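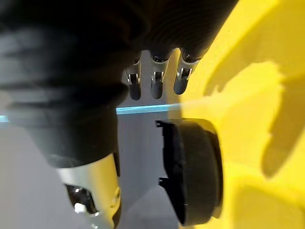

Borgate packing room, progress report
To: Marichka Hladun, Durrani
From: Doina Nikolovski, Iken
Date: 2020-05-27

Work completed since the March report

The sorting stage is finished. Stock from the old store was checked against the Corkus list, and 2507 items were entered in the register. Of these, 133 had no matching entry and are being held separately until Corkus confirms the part numbers. Damaged boxes were replaced before the stock went back on the shelves.

Labels now follow the shelf order instead of the delivery order. Duplicate labels from the first print run were removed.

Work in progress

Packing of the small parts continues. Some 300 cartons remain to be closed, weighed and entered. The scale was recalibrated after readings drifted between shifts, and cartons weighed before that will be weighed again. Lids and inserts are kept with their cartons until the second weighing is done.

Open points

The door to the side store still does not close fully when the long shelf is loaded. A shorter shelf has been ordered. The tape supplied in the last delivery does not hold on the coated cartons, and the previous type has been requested.

Budget

Spending is within the approved amount, apart from the cost of the shelf. We ask for approval to charge it to line 2, where funds for fittings remain.

Next period

Finish the cartons, clear the held items, update the register and send the revised floor plan.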